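### 3.2 The towers and how they are laid out inside

Most of the desktops that reach the Udiddale depot come from offices and schools that have changed everything in one go, and so they tend to arrive in long runs of the same model. Over the period of the study the depot took in 2486 machines, of which 700 were black towers of the general kind discussed in this section. We have a certain fondness for them, having spent a good part of a winter with our sleeves rolled up over one or another, and we think they repay a closer look than the repair literature has usually given them.
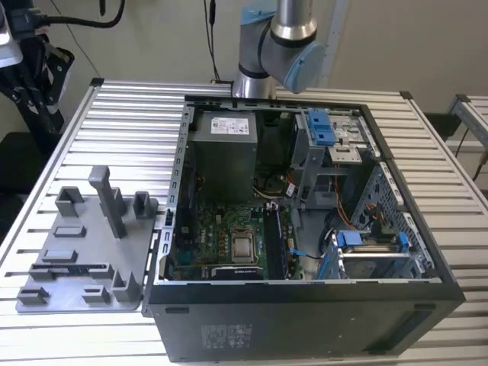

With the side panel off and the case laid down, a person new to the work can find their way about quite quickly. The power supply has one corner to itself, the drives are kept over to the other side, and the green motherboard lies open between them with the processor near its middle. Memory is the part people are most often after (it is small, it keeps its value, and it will usually go straight into another machine), and happily it stands upright in its slot beside the processor, where fingers can get at it.

Colour is a great help too. Guo's survey of office equipment remarked on the habit of marking the parts meant for the hand in one bright shade, and our sorters said much the same without any prompting: they looked for the blue first. Figure 4 gives a fair idea of how those clips show up against all the metal around the drives.
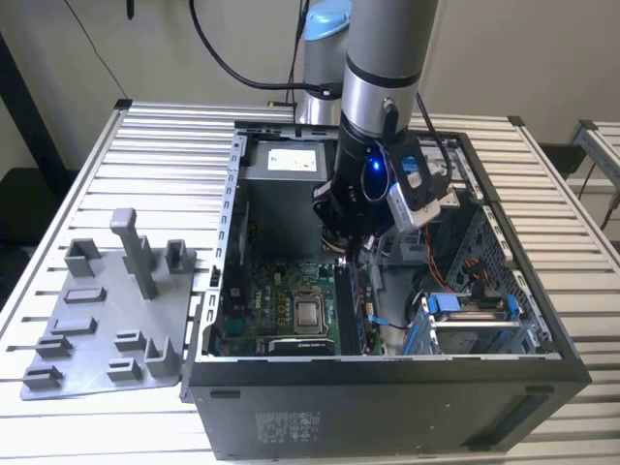

**Figure 4.** Open tower on the slatted table, with the memory module to the right of the processor and two blue clips at the drive bay.

Wiring was the less cheerful side of things. Of the 75 towers we timed by hand, 11 were set aside for a second look, nearly always over a cable that had been tucked somewhere awkward by an earlier repairer. The Jodo sorting sheet has no box for this, so we pencilled it in the margin, and the Brurnetti checklist used in the later months was altered to include it. The times in Table 2 leave those machines out.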